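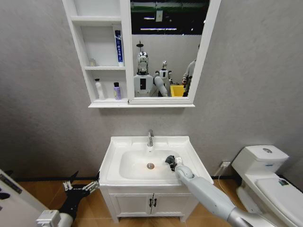

right hand at the basin rim, view from the head cam

Nultside Workshop Forum > Builds in progress > Bathroom bay, arm keeps stalling at the sink

drelstead_dan0
Ok so update on the bathroom bay. Vanity is in, mirror cabinet is up, toilet is next to it (not plumbed, dont ask). Pic at the top is from this afternoon, reaching over the rim on the right side.

Problem: it gets the hand down into the bowl fine. Then about half the tries the wrist controller throws a torque fault and the arm just holds there. Have to clear it by hand every time. Doesn't happen over a flat table, same motion, same speed.

Running the Mekuline wrist boards, stock firmware. Anybody seen this?

socketwrench
What speed limit

drelstead_dan0
40 percent. Tried 100 once for science. Do not recommend.

paloma_k
Is it the fingers touching the porcelain? In your pic the hand is just above the bowl and that thing slopes. If your model of the sink is a flat-bottomed box, the planner thinks it has room it doesn't have. Finger brushes the slope, wrist sees a side load, fault.

I had this exact thing with a mixing bowl. Two weeks of blaming the motor.

drelstead_dan0
It's a box, yeah. Box with a rim. I measured the rim very carefully lol

gritty_bearing
Going to disagree. If it was contact you'd hear it, porcelain is loud. I think it's the boards. Mekuline stock firmware has the fault threshold at 3,000 on the side axis and that is way too twitchy for a hand that heavy hanging out at full reach. Ours sits at 3,760 and hasn't tripped since January.

paloma_k
Raising the threshold until it stops complaining is how you crack a sink

gritty_bearing
It's how you stop false trips. Different thing. The arm has its own weight, the reach is longer over the vanity than over a table, the numbers go up. Nothing is touching anything.

paloma_k
Then log it. Contact is a spike, weight is a slow ramp. Takes five minutes to find out and then one of us can gloat.

socketwrench
^ this. log first, then change ONE thing

mop_bucket_9
Side question, is the mirror messing with your depth? You can see the robot with the chrome head right in it, plus the smaller one behind. Our depth camera put a whole second room behind the wall when we hung a mirror. Planner kept trying to route through it

drelstead_dan0
Yes!! First day it was convinced there was a robot standing inside the wall. I mask the mirror out now, flat plane, everything past it gets thrown away. Works ok. Chrome faucet is worse to be honest, comes through as a hole with some sparkle around it. Drain too.

mop_bucket_9
Matte spray on the faucet? The kind that wipes off

drelstead_dan0
Could do. Kind of want it to cope with a real faucet though, that's the point of building a bathroom

socketwrench
Tape it for now, fix it later. You will never fix it later but tape it

cierny_fan
Which hand is that? Looks close to the Čierny one but I can't see the palm

drelstead_dan0
Čierny fingers, our own palm plate. Will do a seperate thread on the plate, it's a mess of shims right now

cierny_fan
Please do. Mine has play in the thumb and I'm out of ideas

gritty_bearing
What about cable drag btw. Is anything pulling tight when the arm goes out that far

drelstead_dan0
Checked, loose all the way. I thought that too.

OK logged twenty reaches before I had to give up the bay. Posting numbers properly tonight but quick version: both of you. Most faults are a spike, right when the fingers get low on the right side of the bowl. So contact -- very light, couldn't hear it over the fans. But baseline is also way higher than over the table, so it's sitting near the limit before it even touches anything.

paloma_k
I'll take "most"

gritty_bearing
And I'll take baseline. So raise it a bit AND fix the bowl

paloma_k
Fix the bowl, see what's left, THEN look at the threshold. If you do both at once you won't know which one did it

gritty_bearing
He's got a bay to share and a fault every other reach, let him get some work done

drelstead_dan0
Doing the bowl first. Going to scan it with some baby powder dusted on so the camera can see the slope. Threshold stays at stock till then, sorry gritty.

mop_bucket_9
Take the toothpaste and bottles off the shelf before you go nuts with powder, that stuff gets everywhere

drelstead_dan0
good call. 8pm slot is free, will post the mesh after if it comes out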